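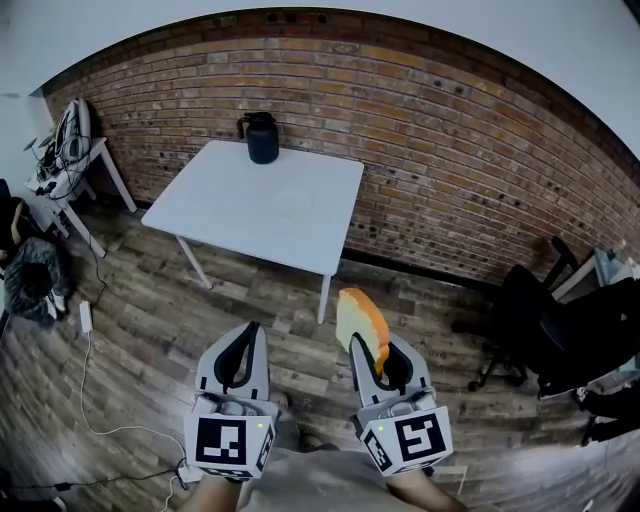
# Getting cup rings off a white table

I'm suspicious of any cleaning tip that starts with mayonnaise. I've tried it, along with toothpaste and a "miracle" paste from Bodetti that cost more than the lunch I'd eaten off the table. What follows is the dull method I've ended up with. It works on most painted or coated white tops. Waxed and oiled wood is a different job, and so is stone.

## Find out what kind of ring you have

Run a fingernail across it. If it catches, you've got residue sitting on the surface, usually sugar, tea or butter. If it feels smooth, the mark may be in the finish, and you should lower your hopes now.

## What you need

- two soft cloths
- a bowl of warm water with a drop of dish soap
- baking soda
- a dry towel

## Steps

1. Clear everything off, including the coffee jug, and sweep up the bread crumbs. Crumbs under a cloth scratch. I blamed the soda for a year before I worked that out.
2. Wipe the whole top with soapy water, including the clean parts, or you'll swap a ring for a bright patch.
3. Mix baking soda and water to a loose paste and test it underneath the table first.
4. Dab it on the rings and leave it for 5 minutes. The Nirkside forum insists on 60. I tried that and got the same result with a crust to chip off.
5. Rub lightly, rinse, then dry.

Still there? Repeat once. After that I'd stop – scrubbing harder just dulls the finish, and a dull spot shows more than a faint ring does.

## About coasters

Trallska sells a set for 23 dollars. They're fine. So is a folded dish towel. Insulated jugs are supposed to stay cool on the bottom, and I don't fully believe it, so mine gets a towel too.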